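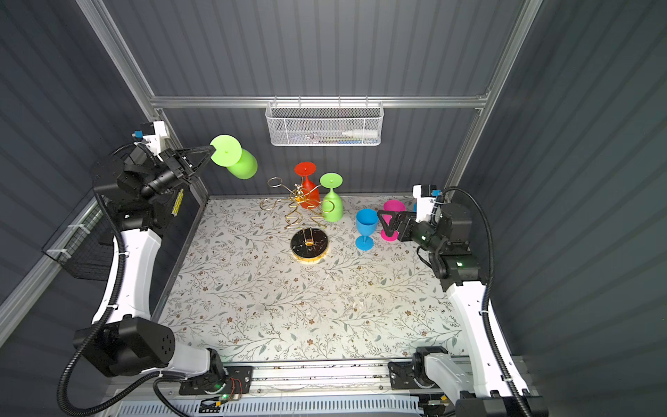 4. The open-day sessions

Visitors do not behave like test users. That was the main thing we took from the two days at the Dikberg hall, and it shaped how we read the numbers in Section 5. The cell was the same one used for the lab trials, moved in one piece and set up again the evening before. Task: glasses and a wire rack, two arms, one operator. We kept to the inverted pose for most of the sessions, with the glass held by its foot and the bowl hanging down, as the left arm has the green one in Figure 3. A stem pinch was tried in the lab and dropped. The foot is flat and thin and the fingers close on it the same way nearly every time, but the glass can swing if the wrist turns fast, so wrist speed was capped for the whole visit.

Figure 3. Two-arm cell with the glass-rack task. Left arm holding a green glass upside down by the foot; right gripper beside the pink glass.

4.1 Setting and visitors

The open day was hosted by Hevico in its training hall and ran over two days in May. Doors opened to staff families first, then to the public. The front desk logged 554 visitors. Not all of them stopped at our cell, and we have no good count of those who only walked past. 40 visitors agreed to take a turn at the controls and signed the short form. Those 40 are the group we report on. No one was paid. Children could watch but not drive.

The hall was loud. There was a forklift demonstration by Vurley in the next bay, with a horn, and spoken instructions had to be repeated. We should of printed them on a card from the start. A card was made at lunch on the first day and used from then on, so the first few visitors got a slightly different introduction from the rest. We did not correct for this.

4.2 What each visitor did

Each turn had the same order. A member of the team showed one full placement, talking through it. The visitor then took both handles and had a free minute with no glass in the gripper. After that, 3 attempts at the rack. The visitor picked which glass to start with. Color was not controlled – people wanted to choose, and it kept the line moving.

An attempt ended when the glass was let go, wherever it was. A glass resting in a ring of the rack counted as placed. A glass on the cloth, on its side, or leaning against the rack did not. If the rack itself tipped the attempt was stopped and marked as failed, and the operator's turn went on with the next one. Glasses were plastic throughout. The tablecloth was kept on as it had been in the lab, partly for the pattern, which makes the table harder for the vision side to handle, and partly to stop the rack base sliding.

The supervisor stood at the stop button and did not give hints during an attempt. This rule was broken. When a visitor was plainly stuck, the supervisor sometimes said "open first" or pointed. We marked these attempts in the log where we noticed them, but the marking was done by hand, in a hurry, and is surely incomplete.

4.3 Recording

Joint positions, gripper width and the fixed camera view were saved for every attempt. Lab trials and open-day attempts together make 2525 recordings, which is the full set used in the rest of this paper. Open-day recordings carry their own tag and can be left out; Section 5 gives results both ways.

Spoken comments were not recorded. We wrote some down after each turn, from memory, on the back of the form. Common ones: the handles feel lighter than expected; hard to judge depth when looking down past the wrist; which hand is which, when the two arms come close together. Several visitors asked why the glasses were upside down. Some let go too early because they took the first light contact with the wire for a full seat in the ring. This last error hardly ever turned up in the lab, where all operators had handled the rack themselves beforehand.

4.4 Changes made during the visit

Two changes between the first and second day. The starting position of the right arm was moved back, to give more room over the center of the table. And the free minute was kept to time with a kitchen timer, as on day one it had been stretching, mostly for visitors who were enjoying it.

The control software (Mercado, same build as in the lab) was left alone. One restart was needed on the second afternoon after a cable was pulled from the operator's desk. The attempt under way was thrown out and the visitor was given another.

4.5 Limits of these sessions

Visitors chose to take part, so the group leans toward people who like machines. Many had watched several turns from the line before their own, and had in effect had extra teaching. We did not note place in line, wich would have let us check this. Age was asked for in bands only. Handedness was on the form but left blank so often that we do not use it.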